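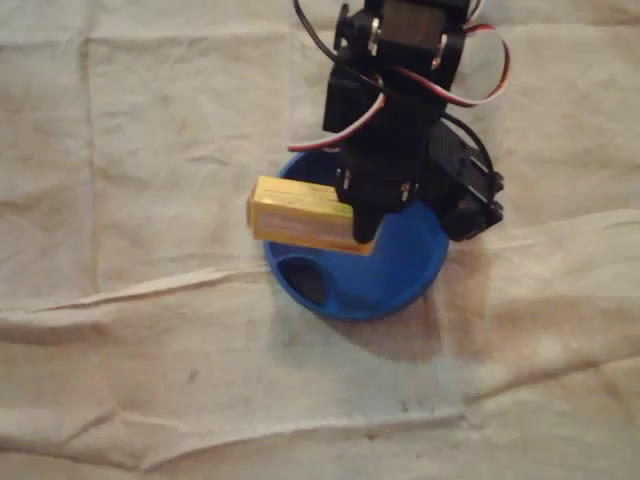 *A small black robotic arm over a round blue plastic bowl.*

**Cesard pulls 29 campaign medals from December sale, questions "untouched" claims**

Militaria dealer Cesard has withdrawn 29 campaign medals and arm badges from its December sale after a second look at the paperwork that came with them. The sale goes ahead with 519 lots.

The pieces arrived as part of the Stępień collection and were described by the consignor as "untouched since the war." Cesard does not accept that description. Several backing plates carry solder that looks far too clean, and two award papers share the same typing error in the same line.

"Every seller has a grandfather's drawer," said Radosław Czarnecka, head of cataloging at Cesard. "I'd like to see the drawer. A good story adds nearly $2,000 to a badge, and a story is cheap to make."

Cesard is not calling the pieces fakes. It says only that it can't stand behind them at the prices asked. They have gone to Bartosz Wieczorek, an independent examiner at Rila, who will compare pins, rivets and cloth with pieces of known history. No date has been set for his report.

Wieczorek warned buyers against reading too much into certificates, his own included. "Paper proves there is paper," he said. "Look at the back of the badge first."

Bidders who registered interest in a withdrawn lot will have their deposits returned. The revised catalog can be requested from the Cesard sale desk.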